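The Toy Room at Skirkville: Gallery

Welcome, and do come in out of the cold. This page has been promised since the spring, and I know several of you had stopped asking. My name is Bronwyn Gilchrist and I look after the toy room at the Skirkville lending library, the long narrow room past the large-print shelves, where families can borrow a plaything the way they'd borrow a book. We have 217 items in the ledger at the moment, from rattles to jigsaw puzzles, and every one of them goes through a pair of hands when it comes back. Most weeks the hands are mine, or Elsie Grimshaw's on a Monday.

People write to us wanting to know what we lend, how we sort it, and whether we'd like the contents of their attic (often yes, but please telephone first, and please, no more jigsaws without lids!). So I thought I'd set down a little about the room and what goes on in it, and put up a picture with a few lines as I get the time. I'm starting with just the one, and I do run on, so settle in.

A bit about how the room came to be. Noeline Pryor started it with two laundry baskets of her own children's things and a card index, back when the library was still over on Olano Street. When we moved into the present building we got proper shelving, a sink, and a window that opens if you lean on it. The card index came with us. Špela Radulović put the whole lot on the computer over one very long winter, and I still keep the cards up to date because I like them, and because the computer and I don't always see eye to eye.

Sorting is the part I'm asked about most, so let me tell you how we go about it. Returns come in at the desk and go into a tray first, never straight back onto the shelf. Balls, knitted pieces, odd little household things that children love far more than the toys, they all go in together and get looked over one by one. Knitted things are washed by hand in cool water and dried flat on a towel. Balls get a wipe with a soapy cloth, and if one has lost its bounce it goes to the Boateng Road playgroup, who are not fussy about bounce and will roll anything down a ramp.

The boxes with holes in the lids are an old favorite of mine. You give a small child a box with a hole and a handful of things, some that will go through and some that won't, and you can drink an entire cup of tea while it's still warm. Ours go out for 3 weeks at a time and there's nearly always a name down for the next turn. If you'd like to make one at home, any sturdy cardboard box will do. Draw around a jar lid, cut just inside the line, and go over the cut edge with a strip of paper tape so it doesn't fray with all the poking. Start with a big hole for the littlest ones and make the next box harder. Corinne Pruitt made a set for her grandson over in Rurnville and painted the tops with leftover nursery paint, and he has apparently posted her reading glasses twice.

And now to the picture, and I'm so pleased with the colors in it. I'd been wanting one with the green cloth.

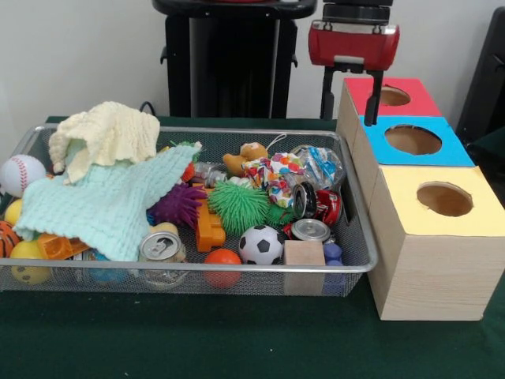 Three boxes, stepped like a staircase, with red, blue and yellow tops, beside a very full wire tray.

I could look at that tray for ages. There's the mint-green knitting slipping over the front, the cream-yellow piece bunched up behind it, and the balls tucked in at the left. The tiger-striped one is the one I'd have fought my brothers for, though the smiley face would have run it close.

More pictures to follow when I've had a proper go at the puzzle shelf, which is next on my list and has been for a while. The toy room is open until 4 in the afternoon, and borrowing is free with a library card. Bring a good strong bag, and if something comes home with a piece missing, just tell us at the desk. We keep a jar of spares.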